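In Defense of the Key Ring

When I moved to Brerton, the landlord gave me two keys on a piece of string. One was for the street door and one for my own door. I remember that I was a little offended by the string. In the house where I grew up, keys lived on a proper steel ring, and the ring lived on a nail, and if you took it from the nail you had to tell somebody.

I bought a split ring the same afternoon. The shop was on the corner of Maluleke Street, and the ring was so cheap that the man did not want to open the cash register for it. I broke a fingernail while putting the first key on. Everybody who reads this has broken a fingernail in the same way, and I think we should talk about this object with more respect than we do.

My opinion is simple. A key should be a thing made of metal, and it should hang together with other keys on a ring, and you should be able to put it on a table. I say this now because our building in Clenholm Court, where I have lived for 5 years, wants to change all the locks to a system with a telephone. We received the letter in December. It is dated 1/7/20 as the day when we must give our answer, and I am writing this partly to put my answer in order.

The letter says that keys are a burden. It says that people lose them. I agree that people lose them. I lost mine on the train to Stiltden, and I stood in front of my own door for two hours with a bag of frozen fish. But I have also lost my telephone, and on that day I lost my maps, my photographs and the number of my dentist. I would not like to lose my kitchen also.

There is another point, which is more difficult for me to explain in English. A bunch of keys can be given. When my sister comes to visit, I open the ring, I take off one key, and I put it in her hand. She knows what it means. With the new system I would send her a code which works until Sunday at noon, and then it stops to work, as if she was a parking ticket. I am told that this is more secure. I am sure it is, but I do not want to be so secure from my sister.

I also like that keys have a place. In most homes that I know, this is a dish near the door, or a hook, or simply the nearest table. A plastic garden table is as good as a walnut one. It can be scuffed and stained and it can have a hole for the umbrella, and the keys will lie there and shine a bit, and you will find them.

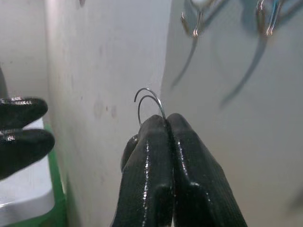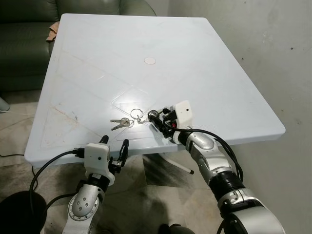
The people who design the new locks like to speak about friction. They want to remove it from our day. I have thought about this word often while I was looking for the right key in the dark, with the rain going into my collar, and I understand why they want it. Still, the small work of opening a door tells me that I have arrived. I hear the keys, I feel for the one with the square head, I turn it twice to the left. My shoulders come down before the door is open.

I should be fair to the other side. My neighbor has bad hands, and for her a lock is an enemy. She cannot open a split ring at all, and she has to ask at the hardware counter each time she wants to add a key. For her a door that opens by itself would be a real help, and she should have one. The letter does not offer this, however. It offers one system for 20 apartments, with no choice, and it says that the old cylinders will be taken out and thrown away.

So my answer will be this. Put the new lock on the street door, if most of us want it, and leave the old cylinder in it too, so that both ways are possible. On our own doors let each person decide. I will keep my ring, which is the same one from Maluleke Street, and which today carries the house, the cellar, the bicycle and one key that I cannot identify. I have tried it in every lock I own. I believe it belongs to the first apartment in Brerton, and I should probably send it back.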